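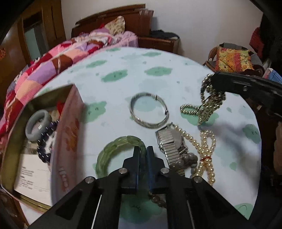

Kirsten says I should stop calling it a choir if we only ever sing the one piece. She said it on the phone tonight while I was trying to get the lid off the rice, and I laughed, and then I got a bit huffy after we'd hung up, and now it's past eleven and I'm writing in bed with my socks on.

Because we do sing other things! We did the two rounds in October. We did that sea song with the clapping, which fell apart, but we did it. It's just that the Espinoza piece has swallowed everything else since we said yes to December. It's eleven pages and I can sing maybe seven of them. The other four I mouth, or I come in on the last note of the phrase as if I'd been there all along.

Rehearsal tonight was in the upstairs room again, the cold one. Yesenia Zavala had us stand in a circle facing outward so we couldn't see each other, and I hated it for the first ten minutes and then something happened in the altos - I don't know how else to say it. We breathed in the same place. I could hear the woman behind me, whose name I still haven't learned and it's far too late to ask, and her vowel was sitting right on top of mine, and the whole bottom of the chord went warm. Then the tenors came in a bar early and that was the end of that.

Page six is the trouble. The altos have the same note for what feels like a week and then drop a fourth with no help from anybody. Yesenia says think of the first two notes of a song you know that goes down like that. Everyone else seemed to have one ready. I went through every song I've ever known on the drive home and all of them went up. At the light by the Bimine place I was singing so hard the man in the next car rolled his window down, then rolled it up again.

I did work out that if I listen for the sopranos' long E and hum it to myself in my head, my note is hiding just underneath. It worked four times in the car. We'll see if it works with sopranos.

Tickets went up last week and I keep checking. The church holds 100 in the pews and a few more if they bring the folding chairs up. I told Kirsten that and she said, well, that's 100 people who'll know about page six. She's coming, by the way. She's taking the long bus and staying over, so I have to clear the little room, and there's the ironing board in there and the box of Dad's tapes, and the bike.

The tapes! I'd meant to write about those and then got going about altos. I put one on last weekend, just to see if the player still ran, and it was him and Uncle Ray singing in the kitchen in the old house. You can hear the faucet. Dad's taking the low line and he's flat, he was always a little flat, and Ray keeps cracking up and starting over. I played it twice and then I had to go and walk up and down the yard. I'd forgotten he sang harmony. I had him down in my head as a man who whistled. I want to play it for Kirsten when she's here, though I'm not sure if that's a nice thing to do to somebody who's just been on a bus for five hours.

Things for this week, so I stop lying awake with them:

- mark the breaths on pages six to nine, in pencil, dark enough to see
- black skirt, hem is down at the back
- ask if we're holding folders or not, I've heard both
- call Kirsten back and be nice about the choir thing
- cough drops, the plain kind

Also I need to decide what I'm wearing with the black. Yesenia's email said "something simple at the neck," and there was a whole discussion by the coats about whether pearls are simple. Half the sopranos think so. One of the basses said he'd wear his if we wore ours, which got the biggest laugh of the evening. I'd be happy with nothing at all at the neck, it's my hands I worry about, they shake so the pages rattle.

My throat's a little scratchy now. Probably the car singing. I had tea with too much honey and read three pages of the library book, the one about the lighthouse family, and couldn't tell you a word of it because the whole time it was going round and round, that long note and then the drop. I just tried it again very quietly with the lamp off. Up. It went up again. I'll try it in the shower tomorrow.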